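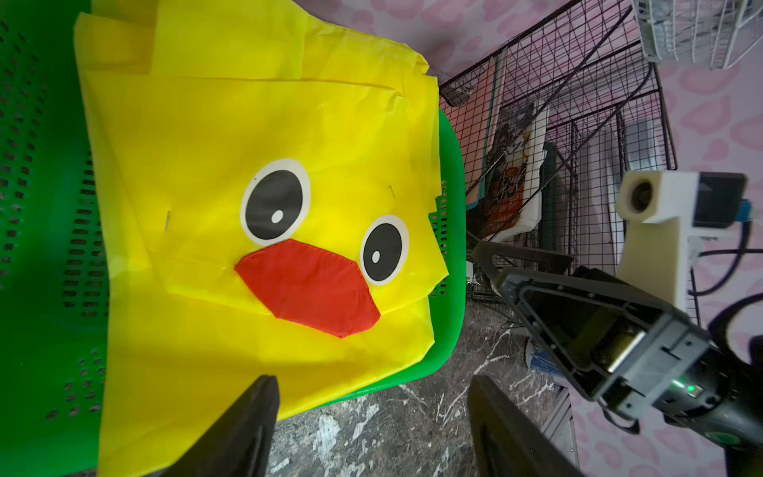 Right arm drops out when both arms are near the basket
Posted by Ximena Ayala, Jan 16, 2019
Cerkbridge community help > Two-arm cells > Faults and stops

We have a small two-arm cell that folds cloth items (aprons mostly) and puts them in a green basket at the back of the floor. It ran well for months. After we moved the wrist cameras it began to fault, always on the right arm and always while it was reaching in beside the basket.

What happens is that the right arm stops dead and Stidon shows "joint 5 lost". The left arm carries on with its move for another second or so and then stops as well. Twice it carried on long enough to push its fingers into the basket rim, and one fingertip is now chipped. It did this 6 times in 40 runs yesterday. The light on the arm stays green the whole time, so you can't tell from the arm that anything is wrong.

I have already swapped the power supply, reloaded the joint settings and dropped the speed to half. The slower speed made no difference that I could measure. The log only shows the joint going missing, with no overload before it.

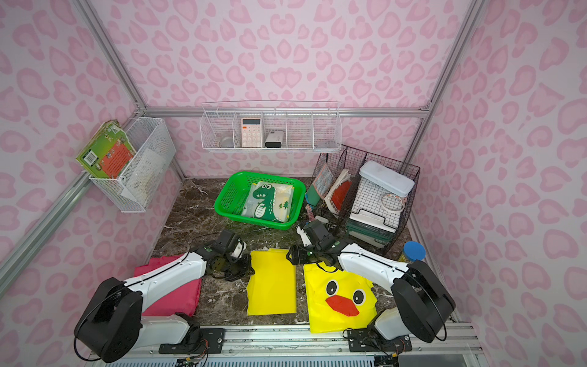 Reading time: 3 minutes

The yellow duck apron and the plain yellow cloth are the items I use for testing. It faults with either of them, and it has done it once with nothing in the grippers, so I don't think the load matters. Is this a dead joint? A new one is three weeks away and I would like to be sure before I order.

Güler
I would not order anything yet. A bad joint normally fails in any position. Yours fails in one position, which points to a cable.

Turn the power off and move the right arm by hand to where it stops. Look at the camera cable and the joint cable at the wrist. If the camera was moved, the cable may now be too short when joint 5 is fully bent, and it pulls on the plug next to it. On ours the joint plug had come out by a millimetre and looked fine until I touched it. Reroute the camera cable so there is a loose loop at full bend, and tie it to the arm and not to the other cable.

The second problem is worse, in my view. One arm should never go on moving when the other has gone. In Stidon there is a setting called linked stop, and it is off after a fresh install. With it off, the left arm only stops when the main program notices, and the default wait is 500 ms on top of whatever move is already queued. Switch it on and set the wait to 18. Then test it with the arms well apart and a hand on the power switch.

aveck_user
same thing here, bought a new joint, didn't fix it. Was the cable. Also check for staples or pins in the cloth, I had one jam a finger

Ximena Ayala
Thanks both. It was the plug. With the arm bent I could stop and start the fault by pressing on it with a pencil. I have rerouted the camera cable and put a clip on the plug – 40 runs since then and no drop-outs.

Linked stop was off. It is on now, and when I pull the right arm's cable on purpose the left one stops where it is. There are staples in the duck apron, by the eyes, so those are coming out before the next run. I still need a fingertip for the left gripper if anyone knows whether the Aveck ones fit.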